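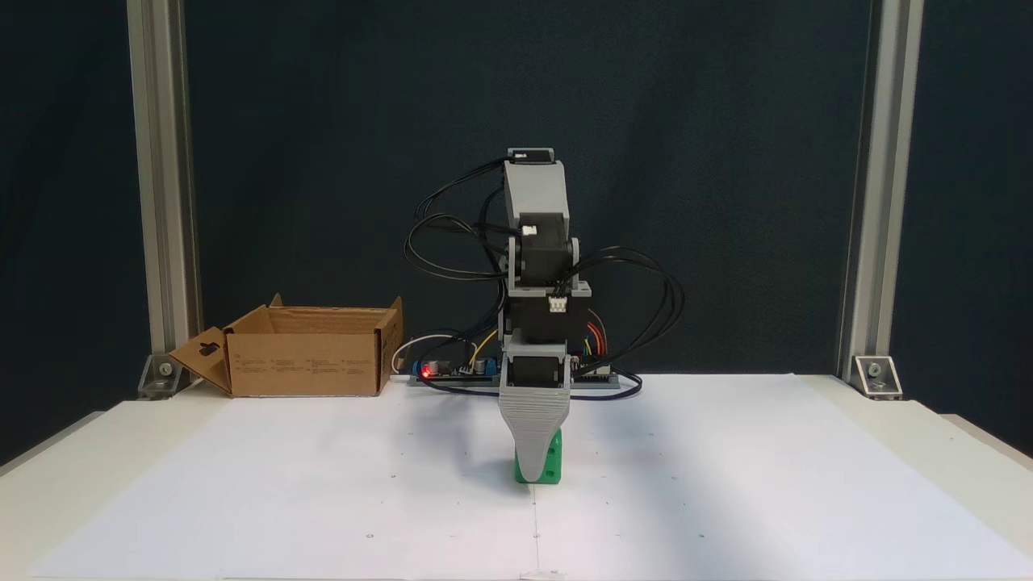 Una lectora me preguntó en la entrada de mayo por qué sigo yendo a la misma parroquia si me quejo tanto de los cantos. Pues mira, buena pregunta, y llevo dándole vueltas desde entonces (sobre todo en misa, que es cuando no debería).

Me quejo, sí. Me quejo de que en el coro de Salgado llevamos alrededor de 14 años con el mismo cuadernillo fotocopiado, ese en el que falta media estrofa del canto de ofertorio y todo el mundo tararea al llegar ahí. Me quejo de que el órgano se usa en Navidad, en Pascua y en los funerales de postín, y el resto del año guitarra. Y no tengo nada contra la guitarra, que conste, yo misma la tocaba de joven y bastante mal. Pero hay domingos en que el salmo responsorial suena a sintonía de anuncio y me cuesta un mundo volver a la lectura.

Ahora bien, el año pasado probé a irme. Cuatro domingos seguidos cogí el autobús a Ivinik, donde tienen gregoriano en la misa de 12 y un incienso que te llega hasta la parada. ¡Precioso! De verdad, se me saltaron las lágrimas con el Kyrie. Y al cuarto domingo me di cuenta de que no había cruzado palabra con nadie. Llegaba, me emocionaba, me volvía a casa. Como quien va a un concierto, vamos.

En mi parroquia, en cambio, no puedo llegar al banco sin que me pregunten por la rodilla. Me dan la paz dos veces los del banco de atrás, que no oyen bien y no saben si ya me la han dado. Y cuando estuve sin salir, me trajeron la comunión a casa todas las semanas, con la hoja parroquial doblada en cuatro.

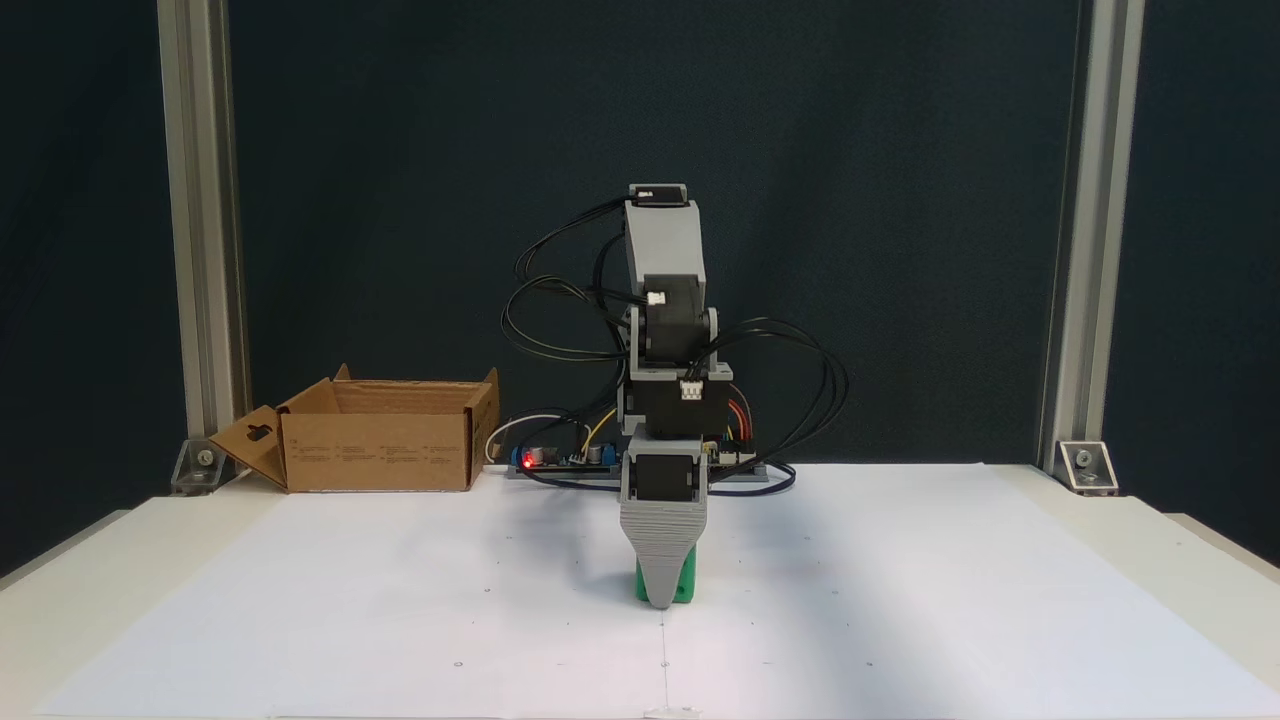
Brazo de sobremesa con una pieza verde en la pinza.

Así que me quedo, y me sigo quejando. Creo que las dos cosas caben. Los salmos están llenos de quejas, y bien que los rezamos. Lo que sí he hecho es ofrecerme para pasar a limpio el cuadernillo, con la estrofa que falta incluida, y ya me han dicho que a ver si para Adviento. Si alguien tiene la letra completa del ofertorio, el que empieza con el pan y se pierde en la viña, que me la mande, por favor.

Comentarios (3)

Prorkley: En mi pueblo falta la misma estrofa, debe de venir de la misma fotocopia.

lectora de mayo: ¡Gracias por contestar! Yo me fui y no volví, pero lo de la rodilla me ha tocado.

Anónimo: Defiendo la guitarra. Bien afinada, eso sí.

Contacto | © Blog alojado en Zomton | Volver arriba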